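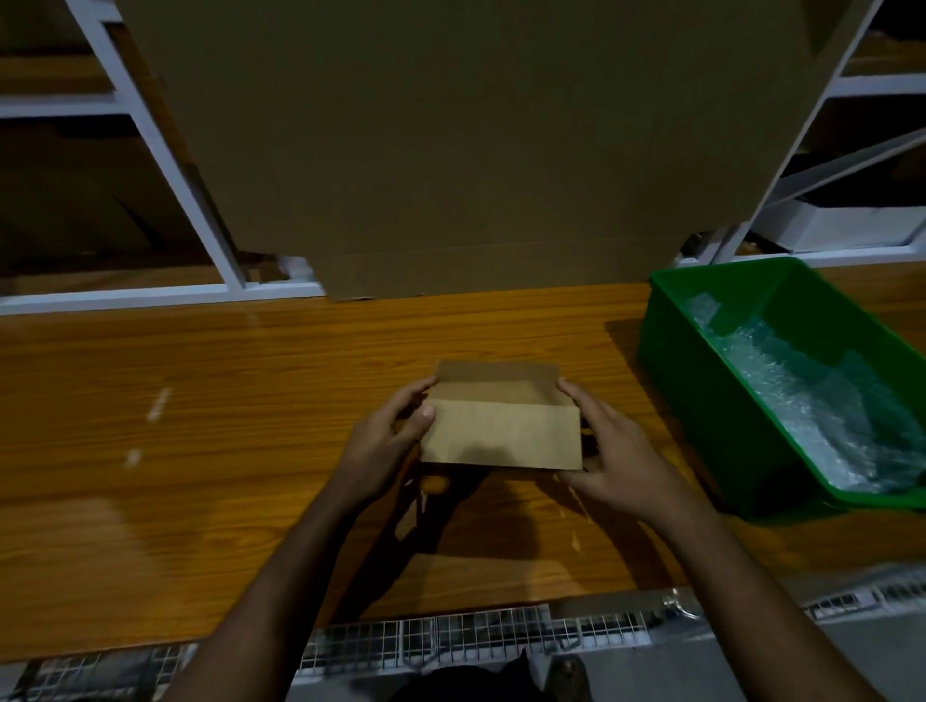

3.2 Gathering the packing demonstrations

Figure 2. A demonstrator holds a small open cardboard box above the packing table, with a bin of bubble wrap within reach on the right.

We wanted our examples to come from people who already know how to pack, and so all of the recording for Hemimitz was carried out at working tables in Brerville. Each demonstrator wore the camera on the head, which leaves both hands free and keeps the view close to what the packer is looking at - a simple point, but one that shaped most of the choices described in this section. Over the course of the project we gathered 1537 clips, of which 922 were kept for training after review.

Box handling turned out to be the part of the job that asked for the most patience from us. As Figure 2 suggests, the fingers wrap around the sides of a small box and reach toward its far corners, and the hands hide a fair amount of the cardboard from the camera. Our first labeling guide, drawn up by Tassanee Kaewsai and Wiroj Boonchu, asked labelers to mark all four corners of the opening in every still. That was more than the stills could give them. In the revised guide a corner is marked only when it can be seen, and a hidden one is left blank for the model to fill in from the stills before and after it.

We also made up our minds early on to leave the tables as they were. Bubble wrap stayed in its bin, shelves and spare cardboard stayed in the background, and we did nothing to soften the shine on the wood or the shadows of the arms. Ilídio Serrano had argued for a plain gray cloth over the table, and we did try it for around 70 clips, but the model trained with those clips did worse once the cloth was taken away, and they were left out of the final set.

Demonstrators were asked to work at their usual pace and to carry on if they fumbled a flap. Clips with a fumble were kept and given a label of their own, and we come back to them in Section 5, where the model's own recoveries are compared with those of the packers.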